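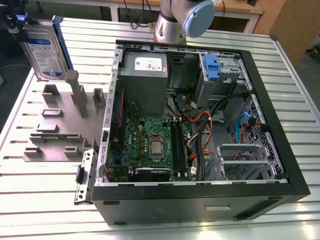

Desktop-PC innen reinigen und Kabel ordnen: Arbeitsfolge für den Werkstatttisch

Diese Website verwendet Cookies, um Inhalte zu personalisieren und Zugriffe auszuwerten. Einstellungen | Nur notwendige | Alle akzeptieren

Stand: 12. Februar 2024. Bearbeitung: Sveva Bianchini, Werkstatt Doviden

Die Anleitung gilt für Tower-Gehäuse mit abnehmbarer Seitenwand, wie sie als Büro-PC verbreitet sind. Notebooks und Kompaktgeräte mit externem Netzteil sind nicht berücksichtigt.

Vorbereitung

Rechner herunterfahren, Netzteilschalter (falls vorhanden) auf 0 stellen, Netzkabel ziehen. Danach den Einschaltknopf 15 Sekunden gedrückt halten. Alle externen Stecker abziehen. Die Lage der Monitor- und Netzwerkstecker vorher notieren, wenn mehrere gleichartige Buchsen belegt sind.

Das Gehäuse wird auf die Seite gelegt, offene Seite nach oben. Stehend lässt sich am Mainboard nur schlecht arbeiten, und gelöste Schrauben fallen hinter die Platine. Auf Tischen mit Nutenprofil die Schrauben in eine Schale legen, nicht auf die Tischfläche. Eine Antistatikmatte ist sinnvoll, ein geerdetes Armband ausreichend.

Entstauben

Reihenfolge von oben nach unten in Einbaulage: Netzteil, Laufwerkskäfig, Prozessorbereich, Steckkarten, Gehäuseboden. Gearbeitet wird mit weichem Pinsel und Staubsauger mit Kunststoffdüse. Die Düse berührt keine Bauteile; der Pinsel führt den Staub zu. Lüfterräder beim Absaugen mit einem Holzstäbchen blockieren.

Lochgitter werden von außen nach innen gepinselt und innen abgesaugt. Bei wabenförmigen Gittern bleibt der Staub vor allem an den Stegen hängen, ein trockener Borstenpinsel mit gekürzten Borsten löst ihn besser als Druckluft. Das Netzteil bleibt geschlossen. Es wird nur durch die Lüftungsöffnungen abgesaugt.

Kunststofffronten mit leicht feuchtem Mikrofasertuch abwischen, Lüftungsschlitze mit Wattestäbchen nachziehen. Kein Glasreiniger.

Prozessor

Liegt der Metalldeckel des Prozessors nach Abnahme des Kühlers frei, alte Wärmeleitpaste mit Isopropanol und fusselfreiem Tuch entfernen. Den Prozessor dabei in der Halterung belassen. Neue Paste erst unmittelbar vor der Kühlermontage auftragen, Menge nach Angabe des Herstellers.

Speicher und Steckkarten

Speichersteckplätze mit dem Pinsel in Längsrichtung ausbürsten. Module an den Kanten fassen und gerade einsetzen, bis die Verriegelungen an den Enden einrasten. Eine Erweiterungskarte zuerst am Slotblech losschrauben, dann die Sicherung am Steckplatz lösen und die Karte senkrecht herausziehen.

Kabel ordnen

Kabelbündel, die quer über das Mainboard laufen, behindern den Luftstrom und den Zugang zum Speicher. Vorgehen:

- Stromkabel zum Laufwerkskäfig an der Gehäusekante entlangführen.
- Nicht benötigte Stecker bündeln und neben dem Käfig ablegen.
- SATA-Datenkabel in weitem Bogen verlegen, nicht knicken.
- Pro Bündel 2 Klettbänder verwenden. Kabelbinder aus Kunststoff nur locker anziehen und bündig abschneiden.

Am Blech sind häufig gestanzte Schlitze vorhanden, durch die sich ein Klettband fädeln lässt. Scharfe Kanten vorher mit dem Finger im Handschuh prüfen.

Zusammenbau

Sitz aller Stecker kontrollieren. Bleibt der Rechner nach dem Einschalten dunkel, zuerst Speicher und Stromstecker des Mainboards nachdrücken, bei gezogenem Netzkabel.

Ergänzung von Gualtiero Bortolotti: Klettbänder von der Rolle schneiden, Länge 266 mm. Das reicht auch für dicke Netzteilstränge.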